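Zerkora manipulation cell – pre-run inspection, countertop mug task
Checklist rev. 5, completed Friday before the afternoon block

1. Emergency stop, both stations. Pass.
2. Curtain clear of arm sweep. Pass. Hem sits close behind the counter edge; recheck after any move of the counter.
3. Fixed camera exposure locked. Pass.
4. Mug tree and wire rack on the counter, stable under light push. Pass.
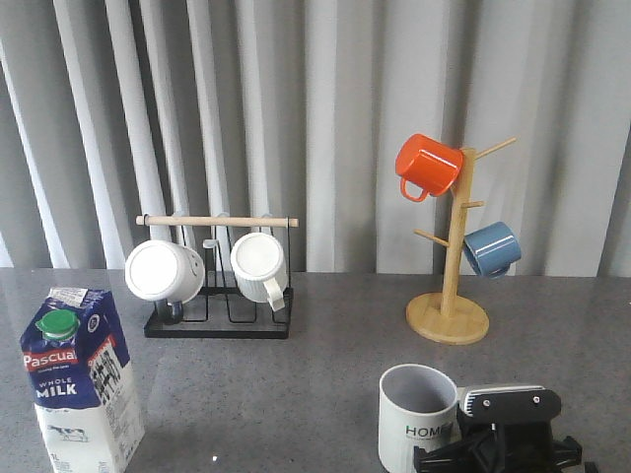 5. Grip force limit, ceramic items. Pass with comment. The limit is set at 268 in controller units. The Plotby log shows two overshoots on rim grasps, both under 285. Stop the run above 285.
6. Enamel and ceramic mugs free of chips. Pass.
7. Finger closure, no load. Pass with comment. Tips must meet without lateral offset. Check from the wrist view, not by eye from the operator seat. 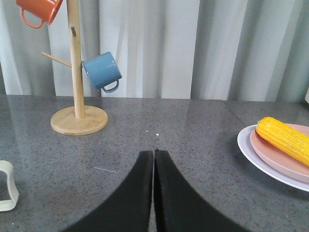
8. Wrist camera mount torque. Fail, corrected. One screw was under value – retightened and extrinsics recalibrated. Episodes recorded before the correction stay in the set but are flagged for the Mokgethi baseline comparison.
9. Episode count against plan. Open. 1,805 accepted. The held-out split is not to be drawn until item 8 flags are merged.
10. Carton grasp, approach height. Pass with comment. Keep fingers below the cap.

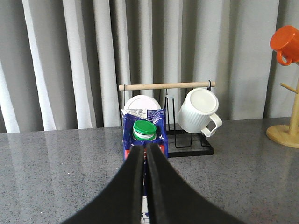 Colico Methods Notes, Issue 5

11. Policy checkpoint matches run sheet. Pass.
12. Operator clear of workspace before enable. Pass.

Result: cleared for collection, item 9 open. Next full inspection in February.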